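Teaching Resources | History and Media

February
By Apinya Nuchit

Short film on the Gindatance railway strike now ready for classrooms

The third title in the Drutetti documentary series can now be borrowed by schools. "The Paymaster's Ledger" runs 37 minutes and follows one account book kept at the Gindatance rail yard during the strike. Ainhoa Sotomayor directed it, and the narration is by Kipchumba Mwaipopo.

The ledger has 116 pages. Most of them list wages, fines and boot money. The last few record what happened when the men stopped signing for their pay. The film reads several of these entries aloud and sets them beside letters from the families.

Teachers of grades 9 and 10 will get the most from it. The study guide, written by Meron Ambaye, has 2 lessons. The first asks students to work out what a pay record can tell them and what it leaves out. The second compares the ledger with the yard manager's report, which gives a different start date for the strike. Students will need a copy of both pages, and the guide includes them.

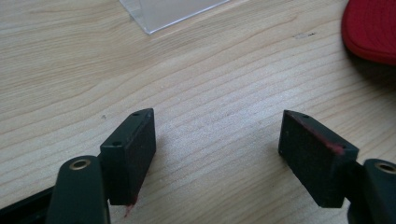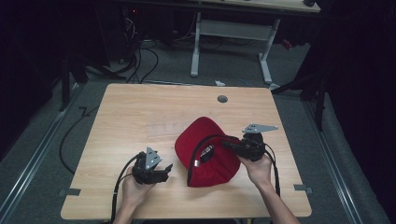

Please note that the scene at the yard gate was staged with actors. The guide marks it as a reenactment, but the captions on the older copy do not, so mention it before you press play. The railway songs are original recordings from the Kaewsai sound collection and may not be copied separately.

To borrow the film, quote catalog number 2596 on the loan form. Loans run for one school term. Schools that already hold the first and second titles do not need to register again. Fongchan Sitthichai handles requests for the large-print guide and the transcript.

Contact the Emora Film Library, Schools Desk | Copyright Emora Film Library | Back to top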